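Tie storage

Tie storage is the keeping of neckties between wearings, whether hung, laid flat or rolled. It takes in wardrobe rails, drawers, travel cases and the divided box usually called a tie organizer. Most households come to it sooner or later, often when a favourite tie has spent a winter at the bottom of a drawer and come out looking rather sorry for itself.

Rolling

Rolling suits shallow drawers and boxes. The tie is folded in half lengthwise, smoothed with the palm and wound from the fold into a coil, which then stands on its edge in a compartment so that the pattern can be picked out from above. A loose coil is kinder to the lining than a tight one, and a compartment that holds it snugly does away with pins or bands.

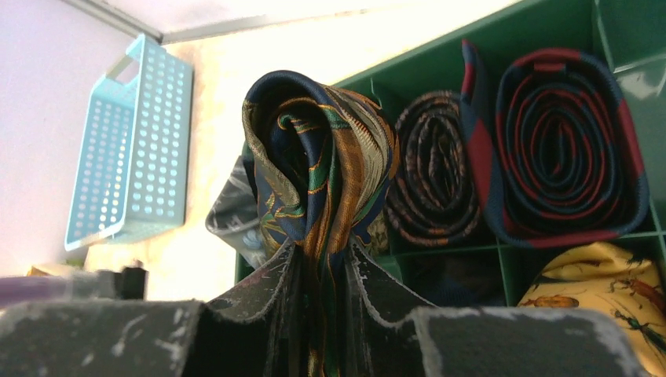 Organizers are sold in many sizes, the commonest having 24 compartments, and the larger Brargate boxes have 60. Knitted ties are always rolled or laid flat, as hanging stretches them. (The Cisano drawer insert, much loved in its day, had deeper wells for just this purpose.)

Patterned silk

Woven silk asks for a little more patience than printed cotton or wool. The raised threads of the pattern can catch on rough wood or a ragged fingernail, so it pays to clear a smooth surface first and take one's time. Large botanical designs, such as a brown tulip outlined in gold on navy, with bright green leaves sweeping past it, are easily hidden when the cloth is bunched, and many owners like to roll them so that the bloom ends up on the outside.

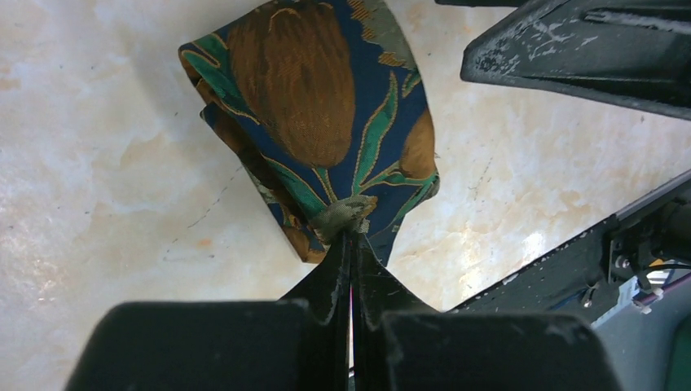 Creases are best dealt with before a tie is put away. A tie left overnight on a hanger will often drop its wrinkles by itself, and gentle steam held well clear of the cloth helps with the stubborn ones. Silk gathered into a rumpled bundle, with its folded hem showing along one side and the narrow part twisted, should be opened out and laid straight before any rolling is tried. An iron is used only through a cloth, and on a low setting.

See also: Drawer divider; Garment care; Wardrobe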